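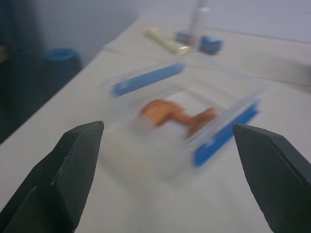
The Isturel Household Collection is a lending and study collection of everyday kitchen goods, kept by the Rønning Centre for Domestic Life. It holds 83 small appliances and almost 800 pieces of storage ware, most of them given by households in and near Warska. This gallery page concerns the storage and warming of small portions of food. Clear plastic containers with blue clips on opposite sides of the lid are among the pieces most often requested, and the one shown holds a single orange item, which can be made out through the transparent walls without the lid being lifted. Borrowers are asked to check that both clips are closed before a container is carried.

Storage ware in the collection is arranged by capacity and by type of closure. Lids are stored with their bases, and replacements are ordered through the Trirkusex parts list. A container returned without its lid is withdrawn from loan until the pair is complete. Marks left by labels or adhesive tape are recorded on the loan card but do not affect a borrower's standing.

The study tables are open to registered readers throughout the year, except in December. Each table may be reserved for up to 40 minutes, and a further period may be granted where no other reader is waiting.

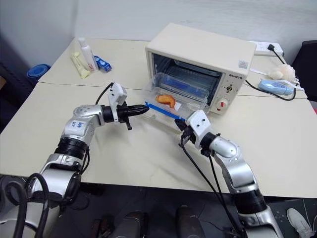
Small ovens came into the collection later than the storage ware, and the greater part of them were intended for kitchens with little worktop space. They are catalogued by width, by type of control and by the direction in which the door opens. The cream toaster oven on the study table has a round white dial with a red marking and a small toggle switch, both on a panel to the right. Its wire rack and blue-tinted interior can be seen through the open door, and a clear plastic tray with a blue handle is drawn partly out, carrying an orange piece of food and a small white paper. Readers comparing ovens of this size may find it useful to consult the measurements held in the catalogue, which give the inner depth as well as the outer.

Notes for readers and borrowers

Appliances may be examined at the tables but are lent only to schools and registered community kitchens. Requests should reach the Centre at least 5 working days before the goods are needed. Each appliance is issued with a printed sheet giving its cleaning instructions — these should be returned with the item.

Plastic pieces should be washed by hand and dried fully before they are packed. Trays, racks and other loose parts are listed separately on the loan card and are checked at the desk on return.

Images from the Isturel Household Collection may be reproduced for teaching without charge, provided that the Rønning Centre is credited. Enquiries about other uses, and offers of further storage ware, should be made in writing to the collections desk. The Centre is not at present able to accept full-sized ovens.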